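Print | E-mail

Jan 7, 2025

Quick one before work. Went to the club's supporters' evening last night, cold hall, decent turnout, tea urn on the blink again. Parviz Esfahani got the clubman award, and about time too. He's been running the under-nines since before we had goals with nets in them.

Didn't make a speech. Said thanks, went red, sat down. Got the biggest clap of the night.

Then the money bit. The sponsored walk made 919 quid, which is just short of the 1,000 we wanted, but Berenice Medrano reckons the raffle will get us over. Tickets still going, see her at the tea hut. That pays for the new kit and the coach to the away tournament in Febuary. Kröger are doing the shirts again. Same blue, smaller badge. Not sure about the badge.

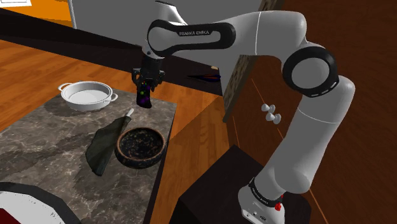 Match on the weekend was a 2-2 draw, should of won it. Hit the bar late on and their keeper had a blinder. Gate was 120, not bad given the rain. Still think we sit too deep once we're ahead, said it all season, will go on saying it.

Training's moved to the school pitch while ours drains. Bring a torch, the path's horrible. And if anyone has my green flask from the last home game, I'd like it back please.

More when I've got five minutes.

Print this post
E-mail this to a friend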